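Kitchen counter, February

We redid the counter at the Patrício flat over two afternoons. The brief was simple: keep everything within reach of the toaster oven.

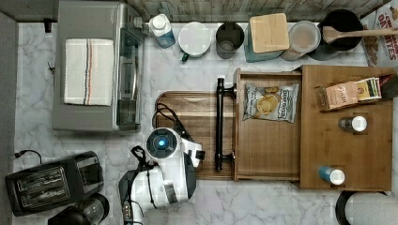
Tall containers went along the back against the planks, with the wooden spoon in the black crock. The striped towel lives on the oven.

The little drawer unit came next - 39 dollars second-hand. The drawer sticks a bit in humid weather.

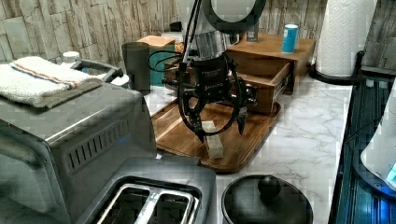

Beatriz Aguiar wrote in that candle wax rubbed on the runners fixed hers.

We'll try that. The two-slot toaster stays at the front, near the black lid. 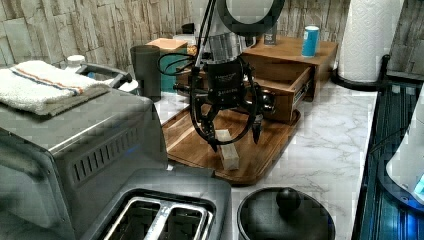
Paint for the hallway is next, once Jaime settles on a grey.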